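Folding Under Pressure: What Makes a Shirt Hard to Fold?
Project report, Henryk Bednarek
Materials and Everyday Design, final draft

1. Why I did this

My proposal in February was going to be about bridges. Four other people picked bridges. I had a chair at home with a pile of laundry on it that had been there long enough to count as furniture, so I changed topics.

The question was simple: does the kind of cloth change how long it takes to fold a shirt, and does it change how the fold looks afterward? My guess was that thick shirts would be slower and neater, and thin shirts faster and worse. I was half right, which is also my average in this course.

2. Method

I used 2 folds. The first, which I call the Pernoten fold after the instruction card it came on, puts the shirt face down, brings both sides to the middle, tucks the sleeves, and doubles the body up from the hem. The second is my own and involves less tucking. Each shirt started out crumpled, because a shirt that begins flat is already most of the way there. I dropped each one from shoulder height and left it however it landed.

In total I timed 200 folds. My roommate Nowakowski held the stopwatch for the first evening and then remembered he had a life. 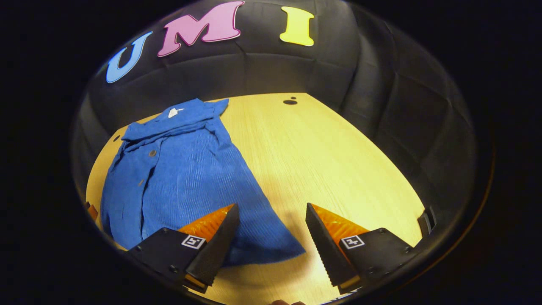
Corduroy turned out to be the most interesting cloth in the study, a sentence I did not expect to write for credit. The ribs give your fingers something to find, so locating a sleeve in the heap was quick. Getting it to lie flat was another matter. The cloth is thick at the collar and cuffs, and the finished stack leaned like it was waiting for a bus.

3. Results

Plain cotton was fastest with both folds. Corduroy was slower, but it held its shape when I picked it up. The thin synthetic shirt slid apart so often that I wrote "no" in the results column twice before going back and entering a real time.

The Pernoten fold looked better on every cloth. My own fold was quicker and looked like it.

4. Problems

I got faster as I went along, so the later shirts had an unfair advantage. I should have mixed up the order. I also did all the folding myself, which means the results describe one tired person's hands.

Next time I would bring in other folders and start with the corduroy. The chair is clear for now.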